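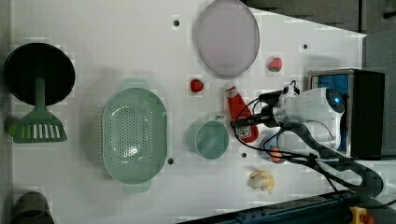
Calow Project Report: Planning the Purchase of a Second Tabletop Station
Nimside College, Intro to Automation, spring section

What I was supposed to do

My part of Calow was the shopping list. When we split up the project, everybody else wanted the coding or the arm itself, and I put my hand up for "equipment planning" thinking it would be two evenings with a spreadsheet and then I'd get to go play with the robot too. Ha! I logged up to 40 hours on it, and I would do it again, but I'd like it on record that a budget is a real job.

The assignment was to plan a second kitchen tabletop station that matches the first one closely enough for both to run the same pick-and-place tasks. We already have an arm for it (long story, it was in last year's money), so my list is everything that goes around the arm: the tabletop, the rail, the emergency stop, cables and cable guides, spare gripper parts, and all the stuff that gets picked up. I had $1,552 to work with. That number came down to me in January and it never moved, even though I asked twice, the second time with a chart.

Starting with the table

I figured the table would be the easy line. It's a flat white panel, how hard can it be? Well, the panel has screw holes in it, and small things can end up right at the edge of a hole, and then the software people want to know if the hole is in the same place on both tables. So I couldn't just order any old white top. I got one quote from Dratell for a panel drilled to our drawing and one for a blank that we'd drill ourselves. The blank was a lot cheaper, but then we need shop time and somebody who trusts their own measuring, and I don't trust mine.

I went with drilled. It hurt. It was the biggest single decision in the whole plan, and I made it in the second week, which in hindsight was good, as it forced everything else to fit in what was left. If I had bought the fun things first I would have ended up with a beautiful set of toy fruit and no table.

The rail I matched by color and bolt spacing, dark blue, same as station one. Color doesn't matter to the arm, obviously. It matters to me.

The kitchen set

OK so this is the part everybody has opinions about. The items on the table are a mix of real kitchenware and toy food, and the way I understood it, the point is variety: things that are flat, things that are round, things with handles, things with holes in them, things that squish up into weird shapes. I made a column in the spreadsheet called "why is this hard" and filled it in by bugging whoever was at the station.

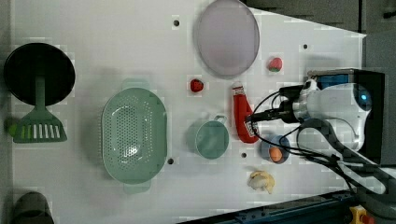
Fig. 2. Station one with the kitchen set out and the gripper over the red bottle.

The colander turned out to be my favorite line on the list. It has flat handles at both ends, so there are two obvious places to go for it, plus all those little drainage holes. The plate is the one I'd lose sleep over, being wide and low with a thin rim. The slotted spatula is long, and when it's lying across the pan you have two objects to think about where you had one. And the strawberries are tiny next to everything else, so whatever gripper opening suits a mug is a mile too wide for them.

I priced the kitchenware at Vũ, the restaurant supply place by the bus station, and the toy food online. Here is what I learned about shopping for a robot at Vũ: take a tape measure, and take a picture of the thing you're matching on your phone. I bought a green mug on my first trip that I was positive was the same green. It was not the same green. It's a perfectly nice mug and I drink tea out of it now (paid for by me, not Calow – I checked the rules).

My rule for the set became "buy doubles of anything light or breakable, singles of anything heavy." Pan, single. Colander, single. Toy food, doubles all the way, and I'd go triples on the strawberries if I were doing the list over. The whole kitchen set came in as the cheapest section of the plan by far, and it got the most discussion by far. I have no wise comment on that, it's simply how our meetings went.

Spare parts, or where the money wanted to go

I set aside $400 for spares and I had to defend it every single week. The argument against was always the same, that nothing has broken yet. My argument was that a station waiting on a part is a station you paid for and can't use, and the shipping time Dratell quoted me on gripper fingers was longer than our spring break. I got to keep the line, but I had to write down exactly what was in it, so in it went: one set of gripper fingers, two cables, a handful of clips and ties, and one emergency stop button complete with its base.

The stop button got some eye rolls as a spare. I don't care. It's the one part on the table where I want a second one in the drawer with the bag already open.

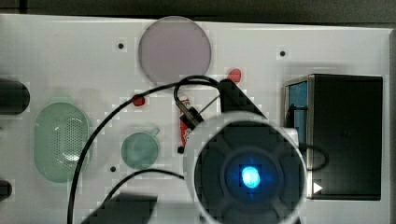

Calow Student Reports, Vol. 19

Cables

I did not have a cable section in my first draft. I had "misc." – with a question mark after it. Then I spent an afternoon just standing by the station with a clipboard and saw how much black cable there is around the wrist, looping out and coming back, and how much of the space over the table it can take up when the arm is reaching in. It hangs over the same area where the objects are! So if you're planning a station like this, please give cables their own heading from day one.

What I ended up pricing:

Cable guide to follow the arm link, one, from Dratell
Spare cables in the same lengths we already use, two (counted under spares)
Soft ties, the reusable kind, one pack
Right-angle connectors, quoted but not bought

I wanted the right-angle connectors badly. I think they'd pull the loops in closer to the wrist. But I couldn't get a straight answer on whether they would fit our housing, and I wasn't going to spend project money on a maybe, so they're on the wish list at the back with a note.

What I got wrong

Shipping. I left it out of the first version completely, then put it in as one guess for the whole order, then finally did it line by line, and each version was worse news than the one before. The panel is the villain here, it's big and flat and apparently everybody in the freight business hates big and flat. I covered it by dropping a second lamp and a rolling cart. We can carry things.

I also waited too long to ask the people running the arm what they'd change. I'd assumed the second station should be a copy, and when I asked, I got a bunch of really good ideas (a deeper bowl! a lip along the back of the table!) that would have been easy to price in the first month and were a pain to squeeze in by the last. None of them made it. Next time I'm asking before I open the spreadsheet.

And a small one – I named my files "budget", "budget new" and "budget new real". Don't.

Where it stands

The plan fits inside the $1,552 with the spares line whole and a little bit of slack that I'm not allowed to call slack, so it's labeled "tax and adjustments." The panel quote is good through the end of the term. The kitchen set is bought and sitting in a bin under the bench with the receipts taped to the lid. Cables and the stop button get ordered once the panel is confirmed, and the wish list goes to whoever takes over my job next year. If that's you, the tape measure is in the bin too.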